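Toy library in Stetau reopens with twice the shelf space

December 9, 2018

The Stetau toy library is open again, and what a comeback it is! After seven weeks behind closed doors, the popular lending service welcomed families back on Saturday morning in its new home on the ground floor of the old Keskinen building, just across the street from the bus station.

The line reached the corner well before the doors opened at 10. By closing time, 513 toys had gone home in tote bags, strollers and bike trailers - the best single day the library has ever had. The old record, set during a rainy school break, didn't even come close.

For anyone who hasn't been, the idea is wonderfully simple. A family card lets you borrow up to four toys at a time and keep them for three weeks. You bring them back, pick out something else, and the living room floor stays a little clearer. Cards are free for residents of Stetau and Viden, and families from farther out can join for a small yearly fee.

The old rooms on Mill Lane were cozy but badly cramped, and many of the bigger items had to be kept in a storage unit across town. Now they're all under one roof. The collection has grown to more than 1,000 toys, games and puzzles, and the new shelves are low enough that even toddlers can reach what they want. There's a reading nook by the front window, a proper changing room (finally!) and a wide ramp at the side entrance.

Board game fans have plenty to be happy about too. The games section has moved out of its single cupboard and into a room of its own, with tables where you can try a game before borrowing it. Teen game nights start after the holidays, and there's already talk of a grown-ups' evening once a month.

Much of the furniture came from Fuvum, the reuse store on the north side of town, which let the library have first pick of its shelving and chairs. Residents chipped in as well. A fall toy drive brought in 600 donated items, from wooden trains to doctor kits, and every one was cleaned and checked before it got its label.
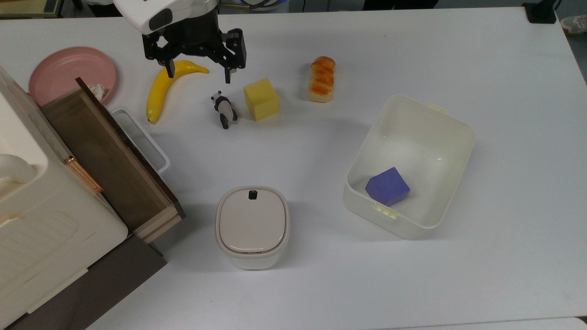
A toy banana, a panda figurine and a yellow foam cube on a white tabletop.

Pretend food and small animals are still the runaway favorites with the under-fives, so expect those bins to empty fast on weekends. Members can reserve up to two toys by phone or at the desk, and reserved items are held for five days.

The toy library is open Tuesday through Friday from 2 to 6 p.m. and Saturday from 10 a.m. to 1 p.m. It will close for the holidays from December 23 and open again on the first Tuesday of the new year. Anything borrowed before the break can be kept until then, with no late fees. Donations of clean, complete toys are welcome at the side entrance during opening hours.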